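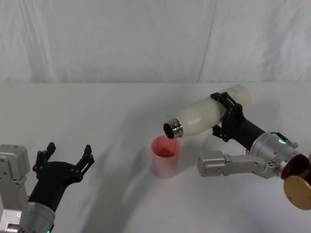 Figure 3. Right arm at the pour position, bottle over the pink cup. The left gripper is open.

4.2 Grip loss during pouring

The pouring task was run 718 times in February on the Leone bench. In 28 of those runs the bottle slid in the right gripper once it was tilted past horizontal. Twice it fell onto the table.

We first blamed the Pulusum motion planner, but the joint logs matched the planned path. The fault was in the grip force setting. After a restart the controller went back to its default value, which was too low for this bottle, and gave no warning. Noemi Villa found this by comparing the startup files from a good session and a bad one.

The force value is now written at the start of every run, and the arm will not lift until it reads the same value back. We also added a stop if the finger gap changes during the tilt – this one still trips too easily when the bottle is squeezed near its middle. The left arm was idle in all of these tests, so two-arm pouring has not been checked.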